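Subject: Re: [flormont-faith-public] Reading group pick for May

> Has anyone finished the Arumugam book yet? I got as far as the
> chapter on church endorsements and wasn't sure it was right for us.
> It seemed heavy on the preacher and light on the voters.

I finished it last night, all 223 pages, and I loved it! Please stick with it past the endorsements. Chapter 9 is where Arumugam gets to the Fikby school tax fight, and the voters finally get to talk – at length, and they don't agree with each other at all.

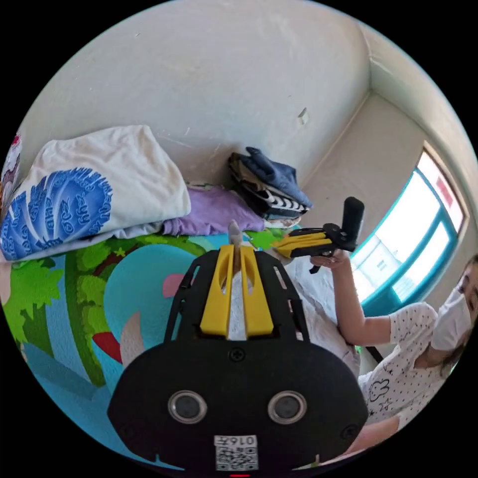

What got me was how the two congregations in Fikby read the same verses and landed on opposite sides of the ballot, then kept running the food pantry together the whole time. I would happily spend a full evening on that chapter alone.

The Cenlow library has 2 copies, and mine is free to borrow once I've copied out my notes.

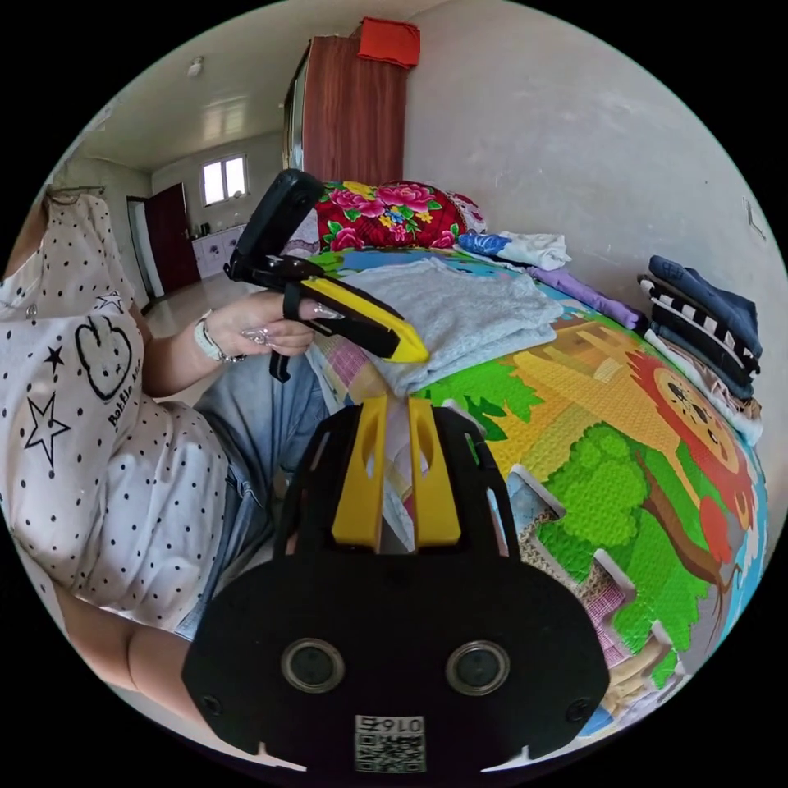 If people still want something shorter, the Cenlow lectures cover some of the same ground, but they skip the pantry part, and I'd be sad to lose it. Could we start at 7 so there's time for both?

Count me in for bringing the coffee.

--
Flormont Faith and Public Life list
Contact the list owner | Back to top
3 replies | 0 shares
This archive uses cookies to remember your settings. OK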